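# Sleeping on Tiles

The first time you lie down on a tile mat, you laugh. It clicks a little under your shoulder blades, it feels like a very tidy garden path, and then the coolness arrives through your shirt and you stop talking for a while. I have slept on one every summer since, and I'm as keen on it now as I was on that first sticky afternoon!

If you've never met one, picture hundreds of small flat rectangles strung together in rows, edge to edge, so that the whole thing rolls up like a rug. The one I sleep on has 1184 pieces (the label says so, and I'm taking its word). It lies right on top of the bedding, and air moves through the gaps between the tiles all night long. Cotton, even good cotton, warms up and stays warm. A tile mat gives the heat back.

I bought mine at Arruda, a narrow shop in Clitow with brooms in the window and bedding stacked to the ceiling at the back. There were 34 mats on the shelf that September, rolled and tied with string, and the woman at the counter let me unroll four of them across the floor. Go and do this if you can. You want to run your palm over the surface in both directions and feel for anything that catches. Check the cords at the corners, where cheap ones go first. Mine was 90 dollars and has outlasted two mattresses. 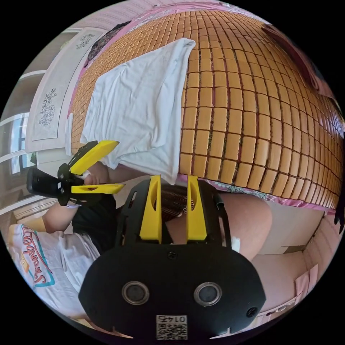 *Bollonar Magazine | Home & Bedding Desk*

Tan and orange tiles over pink floral bedding, and a white headboard with line-drawn sprigs climbing up it - I love this combination. A tile mat has such a strict little grid that it can make a bed look like a floor, and flowers are the cure. Let the print hang down over the side where it shows. A dark patterned cushion near the head of the bed gives your eye somewhere to land, and daylight from the window does the rest.

Then there's the question of what goes on top. Purists want bare tile and nothing else. I like a plain white cloth within reach, because at four in the morning even a July night can turn on you, and a light layer over the knees is all it takes. Skip anything with a fringe or a loose knit, which will find its way into the seams and stay there. The Florilura cotton throw has been my favorite for this, thin enough to fold down to nothing and easy to wash.

Care is simple. Wipe the mat with a damp cloth wrung out hard, going along the rows, then prop it up somewhere airy until it's fully dry. Keep it away from strong sun, which makes the cords brittle. When the weather cools, roll it with the tiles facing out so the cords aren't pinched, tie it in two places and stand it in a closet. Mine lives behind the winter coats.

One warning for people with long hair: braid it or tie it up. The seams do grab. My other tip is to shake out the sheet underneath every few days, as crumbs slip through the gaps and you will feel every single one of them. And if the clicking bothers you, put a quilted pad between the mat and the mattress. It softens the sound and the cool still comes through.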